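# Can You Teach a Robot to Clear the Table?

*From the Maltau Science Pages, for readers 9 and up*

You may have seen the ad. A kid waves a funny plastic claw over a messy table, picks up a few things, and then sits on the couch with a bowl of popcorn while a robot does the rest. "Show it once," says the cheerful voice. "It learns for life!"

The ad is for the Fondora kit, made by a company called Dillent. Schools and clubs can order it, and a few families have too. We wanted to know if the cheerful voice was telling the truth, so we read the whole booklet, including the tiny print at the back.

## What is in the box?

You get 2 grippers that you hold in your hands. A gripper is a kind of claw. You squeeze the handle, and the fingers at the front close. Let go, and they open again. You also get a charger, a booklet, and a sheet of stickers that say ROBOT TEACHER.

You do not get a robot.

Go back and read that line again, because a lot of people miss it. The box has a very large picture of a robot arm on it. The arm is called Fiore, and it costs extra. The words "sold separately" are printed on the bottom of the box, which is a strange place to put them if you want people to know.

## So what are the claws for?

Think about how you learned to tie your shoes. Somebody probably showed you, slowly, and you copied them. The claws work a bit like that. Each one has a camera on it. When you pick up a juice box, the camera records what the claw sees, and the kit keeps track of how the claw moves and when the fingers open and close.

Later, a computer looks at all those recordings and hunts for patterns. When the juice box looked like *this*, the fingers went *there*. If it finds good patterns, a robot arm with the same kind of fingers can try the job.

Why not just use your own hands? Your hand has five fingers and soft skin, and it can feel that a grape is squishy. The robot has a claw. If you show it a trick that needs a thumb, it can't copy you. So you have to do the job the robot's way, even though it feels clumsy. Try putting away your pencils with a pair of kitchen tongs and you'll get the idea.

## Is showing it once enough?

No. The ad says once. The booklet, on the page about setup, says a simple job needs around 600 recordings. Those two things can't both be right, and we believe the booklet.

That is a lot of picking up. You also can't do it the same way every time. If the cup is always in the same spot, the robot may only learn that spot. Slide the cup over a little, and the robot might close its fingers on nothing at all. So you have to move things, mix them up, turn them over, and start again.

We asked Dillent why the ad says "once." They wrote back that the ad shows "the spirit of the experience." We are still not sure what that means.

## What makes a table hard?

To you, a messy table is just a messy table. To a claw, it is full of trouble.

- **Clear plastic.** You can see right through it, and the camera can too. It may be hard to tell where the bag stops and the table starts.
- **Crumpled things.** A box keeps its shape. A crumpled bag can look different every time somebody touches it.
- **Thin things.** A stick lying flat doesn't give the fingers much to grab.
- **Patterns.** If the tablecloth has pictures printed on it, a computer could mix up a printed picture and a real thing. You would never try to pick up a drawing. A robot doesn't know that until it has learned it.
- **Things on top of other things.** Which one do you move first? You decide without thinking. The robot needs examples.

The table in the ad has a white plate, a red apple, and nothing else. Hmm.

## Is there anything good about it?

Yes, and we want to be fair. The grippers are a smart idea. You can carry them into an ordinary kitchen, where real mess lives, and you don't have to drag a heavy robot along. People can learn a lot about how machines learn by trying it, and it's pretty fun for the first half hour. After that your hand gets tired. The booklet says to take a break, and we agree with the booklet again.

There is one more thing to talk about with a grown-up. The cameras record whatever is in front of them, and that can mean your shelves, your mail, or your little brother. With the normal settings, the recordings go to Dillent's computers. You can turn this off, but the switch is hidden under 2 menus. We think it should be off to begin with, and we told the company so.

## What the work looks like

Forget the couch and the popcorn. Teaching with grippers means a claw in your hand, a table covered in stuff, and small careful moves. In the view from a gripper's camera, the blue fingers are nearly touching each other over a little white tab, with snack packs and bags on the pink cloth around them. Look for the hot-air balloons printed on the cloth, too, and think about what a computer might make of those.
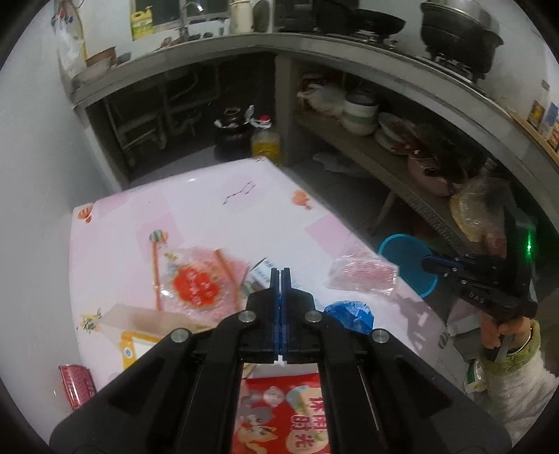
## Before you ask for one

Check whether your school or club already has a robot arm that works with the kit. Without one, you'd be making recordings for a machine you don't own. Ask who will get to keep the recordings. Then try the kitchen tongs for an afternoon and clear the table with them, over and over, moving the cups each time. If you still like the job after that, you might really enjoy the kit. We'd wait for the price to drop.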